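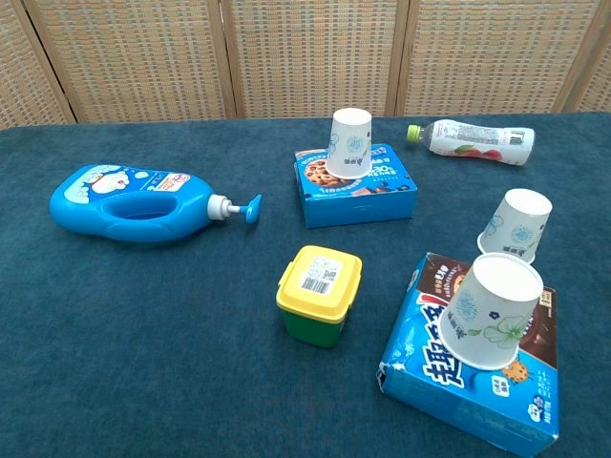 Table by the folding screen, with boxes, cups and bottles.

LEAK TEST

The map is called Skenden and it leaks.

Not the bad kind of leak. The compiler draws its red line from the player start out into the void and you follow it, through the square, up the stairwell, past the clock I never finished, out through a gap one unit wide where the roof doesn't meet the wall. You close the gap. Compile again. Red line again, somewhere else. I have been doing this since nine.

Submission closes at midnight. August 17, 2026, it says on the contest page, big letters, no time zone. So I'm assuming the worst one.

Tea. Cold. Drink it anyway.

Skenden is a town square with a canal on one side. Three ways in, two ways up, a bell tower in the middle you can't climb unless you know about the crates. I know about the crates. You used to know about the crates too, you put them there. Your brushwork is still all over the north side. I can tell it from mine with the textures off. You cut your corners at forty-five and I just shove one box into another and hope.

Compile. Go and stand at the window. Come back.

Red line.

This one goes through the bakery. I never go in the bakery, it was yours, you said don't touch it and I haven't touched it, not in two years. Fly in through the ceiling in the editor. Everything on the grid. Every loaf a separate brush, God help us, every loaf caulked underneath where no player will ever put their eye. There's a back room. I'd forgotten the back room. The red line goes straight across it and out behind the oven.

Move the oven.

Behind it is a door.

It's not on the plan. I've got the plan, it's taped up, your handwriting, canal, square, tower, bakery, steps. No door. I select it and the editor says func_door, speed 37, and nothing else, no target, no name. Who sets a door to 37. You'd set it by ear, you always did, played it again and again untill the thing sounded heavy enough.

Past the door there's a corridor and the corridor is open at the far end. Just open. Onto nothing. There's the leak.

So cap it. One brush. Ten seconds. That's the sensible thing, cap it, compile, full vis, lights, pack it up, send it. The full compile takes about 190 minutes on this machine and it's gone half past seven. Do the sum. Do it again. Fine if I cap it now. Not fine if I sit here looking down a corridor.

I look down the corridor.

You'd lit it already. That's what gets me. You never light anything till the end, you used to shout at me for it, lighting before the layout's done is icing a cake you haven't baked. But there are lamps in here, small ones, low, a bit orange, the last one right up against the edge where the floor stops. Like you'd been going along with it in front of you, one lamp, bit more floor, one lamp.

Check the backups. The old drive, the one that clicks. Skenden_07, no corridor. Skenden_11, no corridor. Skenden_12 has the door and a bit of floor. Skenden_13 has the lamps. There isn't a 14 by you. 14 is me, opening the file in July with the heating on for some reason, moving one bench and closing it again.

We did Gullesano together in a fortnight. Sloppy thing, all stairs. It's still in rotation on one server, I looked. Then Bakhtiari, the desert one, which everybody hated and we loved, where the sky went wrong if you stood in the well. Then we fell out over Skenden. Over a roof. Whether people would get up on it. I said they always get up on it, you said then let them, let them see the tops of the walls, what's the harm. I said it looks cheap. You said something, I said something. Stupid. A roof.

Then you went to Zurnbridge and that was the job and the flat and the new number.

Twenty to eight.

Go through it in the game instead of the editor. Fast compile, no lights, leak and all. Run across the square. The bakery. Round the oven, which is now in the middle of the room like an idiot. Door opens. It does sound heavy. Corridor, flat grey with the lights off, my footsteps doing the stone sound. Get to the end. Stop with my toes over.

The void does that smeary thing, everything you've looked at dragged across itself. But turn left, look back and up, right at the edge, and you can see the whole town from outside. The back of the square. The tower. And the roofs, all of them. You'd done them. The tops of the walls, the gutters, the bit behind the parapet. Tiles on every one of them, lined up at the ridges. A chimny on the bakery.

I never saw because I'd put a clip brush over the lot and flown under it ever since.

Back in the editor. Don't cap it. Build a little platform at the end, a railing, stone, four brushes. Corners at forty-five. Takes me ages, I'm out of practice. Skybox round the outside so it seals. Put the oven back but leave a gap beside it, wide enough to squeeze. Delete the clip over the roofs. All of it, select, gone.

Compile. Window. Come back.

No red line.

Five past eight. Full vis, full lights, go. The fan comes on like a lorry. Readme next, while it runs. Title, date, how many players. Authors.

I put your name first, then I go and look for the Zurnbridge number, because somebody ought to check that door.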